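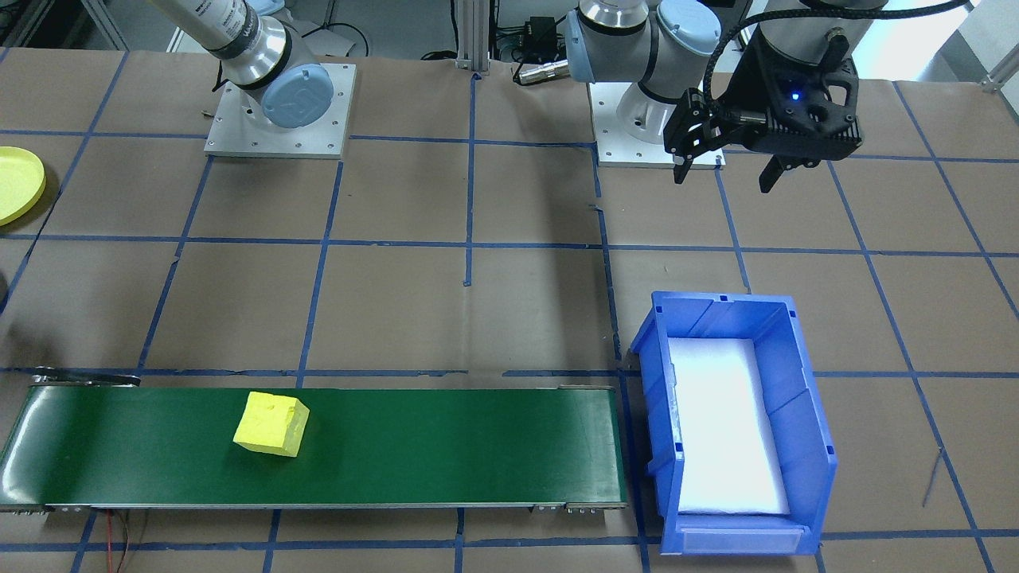
Packpapier, blaues Klebeband und links der gelbe Teller

Seit Dezember schwöre ich ja auf Packpapier als Tischbelag, und ich werde nicht müde, davon zu schwärmen! Man rollt es aus, streicht es glatt, klebt mit blauem Band seine Felder ab — und schon hat jedes Ding seinen Platz, auch der Teller. Meine Rolle ist von Grumard und hat 22 Euro gekostet. Aroha Pomare schrieb mir, sie nehme lieber Wachstuch, das könne man wenigstens abwischen. Mag sein, aber auf Papier lässt sich so schön kritzeln.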